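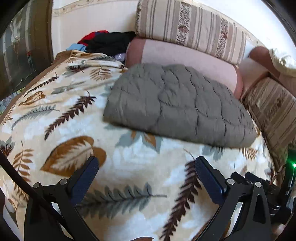
# Pince tenue à la main chez l'habitant : quelles règles pour les séquences sur textiles ?

Accueil Forum Protocoles Matériel Règles Connexion

Temps de lecture : 4 min

**Kiros Mekonnen**, 18 mai 2024

Bonjour. Je rédige la procédure interne de Nellside pour l'enregistrement de démonstrations avec une pince instrumentée tenue à la main (deux mors, caméra embarquée), dans des logements occupés. Tâches visées : saisir, déplacer et plier des textiles sur un lit ou un canapé. Nous avons une procédure pour l'atelier, mais elle suppose un fond uni et un périmètre balisé, deux conditions impossibles à tenir dans une chambre.

Trois points restent ouverts :

– faut-il imposer un état initial normalisé de la surface (objets retirés, couverture tendue) ou accepter le lit tel qu'il est ?
– quelle ouverture de mors retenir au départ de la séquence ?
– comment traiter les parties du corps d'un occupant qui entrent dans le champ, sans visage ?

Je précise que la pince n'est pas motorisée. Je cherche des pratiques écrites, applicables par un opérateur formé en une demi-journée.

**nurkero_labo**

Prenez la procédure atelier et retirez ce qui gêne. Chez nous on vide le lit, on filme, on remet tout. Pour l'ouverture, l'opérateur voit bien. Le reste relève du juridique.

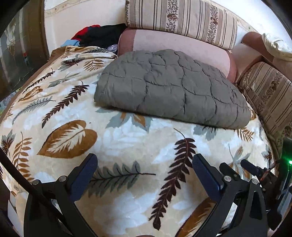
**Papadopoulos**

La réponse précédente est applicable mais fait perdre l'intérêt d'une collecte à domicile. L'état initial doit être consigné, et il n'a pas à être uniforme. Dans le protocole Nurkero, la fiche de séquence comporte un champ « support » et un champ « objet cible », remplis séparément. Une couette grise matelassée, pliée sur une couverture à feuilles et à fougères, se note comme suit : cible grise, surpiqûres visibles, bord plié vers l'opérateur ; support à motifs, multicolore. Le traversin rose placé derrière va dans « contact arrière », puisqu'il peut retenir le tissu pendant la traction. Les vêtements en tas au fond vont dans « hors tâche » et on n'y touche pas entre deux prises.

Sur l'ouverture : mors écartés au début de chaque séquence, les deux patins visibles dans l'image. Une séquence qui commence mors fermés est rejetée, sauf tâche de poussée déclarée comme telle. Le contrôle se fait sur la première image, avant de quitter la pièce.

Règles complémentaires que nous appliquons :

1. Patins essuyés à chaque changement de logement.
2. Câble passé du côté opposé à la direction de traction prévue.
3. 20 séquences au maximum par support, puis changement de support ou de pièce.
4. Pause après 30 minutes de tenue continue. Le poids de la pince en bout de bras dégrade la trajectoire avant que l'opérateur ne s'en plaigne.
5. Aucun objet dur ou pointu laissé sous la cible. Palper le textile à la main avant la première prise.

La procédure doit aussi indiquer qui peut interrompre la séance. Chez nous, l'occupant comme l'opérateur, sans motif à fournir.

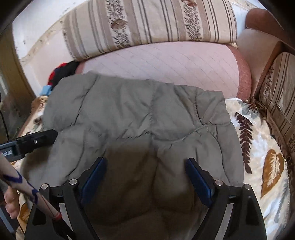

Clerkari – Entraide technique / Groupe Manipulation et mesures

**Équipe Protocoles**

Complément sur le troisième point. L'absence de visage ne suffit pas pour classer une séquence comme neutre. Des doigts repliés au bord gauche de l'image, à côté d'un tissu que la pince surplombe, sont ceux d'une personne présente, et la fiche doit le mentionner. Nous utilisons une seule case, « personne visible », avec une précision libre : main, jambe, silhouette. En cas de doute, la case est cochée. La relecture peut la décocher, jamais l'opérateur.

Le consentement est recueilli par écrit avant l'allumage de la caméra et couvre toutes les personnes présentes, y compris celles qui ne participent pas à la tâche. Pour la durée de conservation et la base légale, voyez votre délégué à la protection des données ; un forum ne tranche pas cela.

Sur les textiles très plissés, prévoir un champ « plis » à 2 valeurs (ordonné, désordonné). Nous avions essayé une échelle plus fine, les annotateurs ne s'accordaient pas entre eux.

**Commentaires**

**k_mekonnen** – Merci. Je reprends « support » et « objet cible » tels quels. Pour la case « personne visible », est-elle remplie par séquence ou par séance ?

**Équipe Protocoles** – Par séquence.

**ostrea71** – La limite par support me paraît basse. Nous allons bien au-delà sur le même canapé, en faisant varier la position de départ.

**Papadopoulos** – Possible si la variation est consignée. Sans cela, gardez la limite. La version de juin du protocole ajoutera un champ pour la position.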